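Project Report: Our Visit to the Skumbridge Open Day
Gitau Masanja
13/02/2019

So for my project I picked the robot navigation topic, mostly because our class got to go to the open day at Skumbridge and I figured I could get a whole report out of it (I did!). We went in a big group, got name stickers, and then got split up by last name, so I ended up with hardly anyone I knew. Fine by me, I got to ask more questions that way.

Our first stop was the Garkia demo. Garkia is a small wheeled robot, lower than I was expecting, and it drove itself down a hallway with cardboard boxes in it. The woman running it let us move the boxes between runs. We made it pretty mean! It got stuck once in a spot where two boxes made a V shape, and it just sat there turning a little left and a little right until she reset it. I wrote down "gets confused in corners" in my notebook and underlined it, and that pretty much turned into my whole topic.

After that was lunch, and then the part I liked best, the Villine lab. They don't drive real robots in there. It's a room of desktop computers where you send a pretend robot through a maze and it has to find its way using only what it sees. The maze program is called Ondieki. Everyone got 3 tries, and before that they gave us a short talk on how the training works. The robot starts out knowing nothing, bumps into walls a lot, and gets points for reaching the goal. One training set was 100 runs. They showed us the score chart from a set like that and it was super jumpy, way up, way down, then up again. I had imagined a nice smooth line.

I asked why they bother with a pretend maze when they have Garkia right down the hall. The answer was that crashing in the computer is free. You can also change the walls whenever you want, so the robot doesn't just memorize one room. I thought that was a good answer, and it got me thinking about how the walls look, which I hadn't cared about at all before.

Driving by hand was harder than it sounds. You only get the robot's view, and stone walls all look like more stone walls. On my first try I went in a circle, I'm pretty sure. On my second I ran out of time. The third one I made it to the goal, but the kid next to me was telling me where to turn, so I'm not counting that as a win.

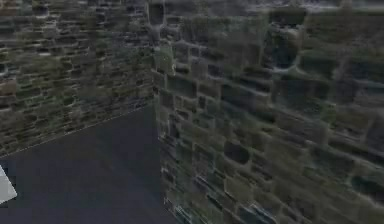
View inside the Ondieki maze, with two stone walls meeting at a corner.

Close up, the stones get blurry and stretched, and it's tough to judge how far away you are. I used the line where the wall meets the floor to help me steer. I'd like to know if a trained robot does the same thing, but the lab people said it's hard to tell what it pays attention to.

What I would do next: I want to compare plain walls with patterned walls and see which ones the robot learns faster. My plan is 2 mazes with the same layout and 100 runs in each. My teacher says I can use the computer room for it in September if I write up the steps first, so I've started on those. I still need to find out whether our computers can run the program, and I have to email the lab for a copy.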